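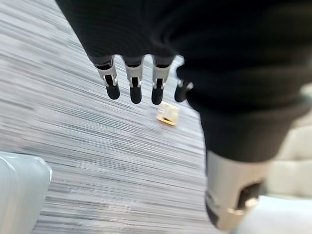 Notes orateur, atelier Clivora « Le salon en ordre », mercredi 17 février 2021

Ouverture. Dire bonjour, laisser les gens s'installer, puis attaquer tout de suite : le canapé, c'est le meuble qui décide de l'allure du salon ! Demander à main levée qui range ses coussins le soir. Attendre les rires.

Point 1, l'assise d'abord. On enlève tout, on passe la main dans les coutures, on aspire les creux (embout plat, jamais la brosse dure sur du cuir). Compter 9 minutes, pas plus. Raconter ma vieille banquette Wastano et les miettes de juillet.

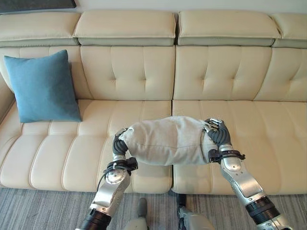 Point 2, combien de coussins ? Moi j'adore quand il y en a peu. Sur un grand canapé, deux ou trois suffisent largement, et on peut enfin s'asseoir ! Insister : un coussin qu'on pose par terre chaque soir est un coussin de trop.

Point 3, la couleur. Ralentir ici, c'est mon passage préféré.

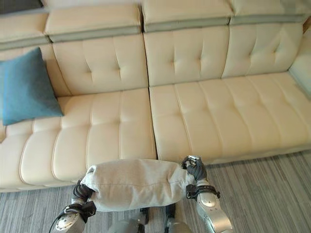 Sur un meuble clair, on peut se permettre une vraie couleur, une seule, et garder le reste dans les tons doux. Regardez ce coussin bleu à gauche sur le crème, et le gris clair à côté : le bleu chante, le gris calme tout. Faire passer les échantillons de tissu Cutico à ce moment-là, en commençant par le fond de la salle.

Point 4, le geste. On tient le coussin par les deux bouts, on tapote, on le regonfle, on le pose sans le tasser. Faire essayer les gens du premier rang, ils adorent ça.

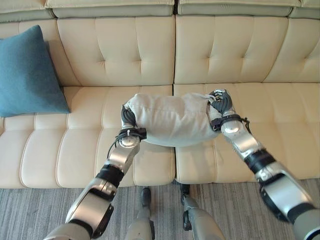
Ensuite on recule de 3 mètres et on regarde. Trop symétrique ? On décale. Trop vide ? On laisse une nuit avant d'ajouter quoi que ce soit.

Questions. Si on me parle des taches sur le cuir : chiffon doux, à peine humide, essai dans un coin caché. Rappeler la feuille à l'entrée pour l'atelier rideaux.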